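Watermelon tips, and which of them are worth your time

Every June the same advice about watermelon comes round again, and most of it is passed on by people who have never checked it. I spent last summer buying more melons than one household needs and trying the tips one after another. A few hold up. Plenty don't.

Thumping. You knock on the melon and listen for a hollow sound. I knocked on 4 in a row at the market and they all sounded like a melon being knocked on. Javiera Bravo, who has sold fruit far longer than I've been writing about it, says she can hear the difference. Perhaps she can. I can't, and I doubt the man beside me with his ear to the crate could either.

The yellow patch. Better. Turn the melon over and look for the spot where it lay on the ground. Creamy yellow is good, white usually means it was picked early. It won't promise you a sweet one, but I had fewer pale, watery disappointments once I started looking.

Weight. Pick up two of the same size and take the heavier. Dull advice, costs nothing, works often enough that I still do it.

Wash the outside before you cut. People skip this because they don't eat the rind. The knife goes through the rind and then straight through the part you do eat, so rinse it, rub it with your hands under the tap and dry it. You don't need the special produce wash. I tried one from Brurari and my melon tasted of melon, as it had the week before.

Cutting. Take a slice off one end so it stands flat, then halve it from top to bottom. Lay the halves face down, cut across into thick slices, and cut those into triangles. Leave the rind on if people are going to eat with their fingers. The Kassab wheel cutter somebody gave me managed one small melon and jammed on the next. A long knife, sharpened, does it all and fits in the drawer.
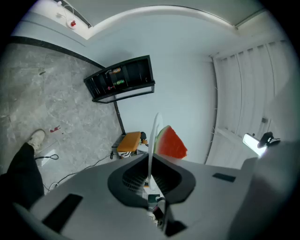
A wedge with the rind left on one side.

Very thin wedges look smart on a plate and flop as soon as you lift them. I go for the thickness of my thumb at the rind.

Salt. A small pinch on the flesh does bring out the sweetness, and I say that as someone who expected to be rude about it. It will not rescue a bad melon, whatever Fikri Nair tells you. Put it on just before eating or you'll have a puddle.

Keeping it. A whole melon is fine in a cool room for several days. Once cut, it goes in the fridge in a lidded box, and I'd eat it within three days. Kitchen paper in the bottom of the box does help — change it when it's soggy. The idea that a cut half keeps for a week under cling film is optimistic. Mine smelt odd well before that.

Drips. Watermelon juice is sugar and water, and on a hard floor it dries sticky and shows every footprint. Wipe it up with a damp cloth while it's fresh. If it has already dried, warm water and a drop of washing-up liquid will shift it. Check along the skirting as well, where the pips end up.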